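Vatmont Citizenship Program

The Vatmont Citizenship Program is a scheme under which the island state of Vatmont grants passports to foreign investors. It was set up by the government of Bahman Nikzad, who promised that the proceeds would pay for harbor works at Lismont. No full accounts have been published, and how much of the money reached the harbor is disputed.

Applicants buy government bonds or invest in approved property. The finance ministry says 114 applications were turned down in the program's first four years, a figure it cites as proof of strict checks. It has not said who carried out those checks, or whether any rejected applicant was later accepted through another agent.

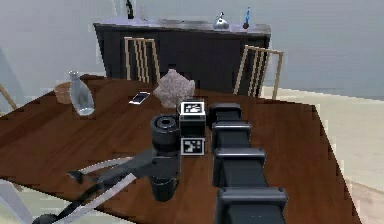 Criticism has centered on the residence rule, which requires new citizens to spend two nights in the country. Opponents in parliament say the rule is met on paper only. Brochures from Moradi, the largest licensed agent, offer "family homes" in the Mamon district, — an odd selling point, critics argue, for a two-night stay. Moradi says its clients intend to settle.

A reform bill due before parliament in November would raise the requirement to 30 nights. It names no body to enforce the change, and earlier promises of an outside audit have come to nothing.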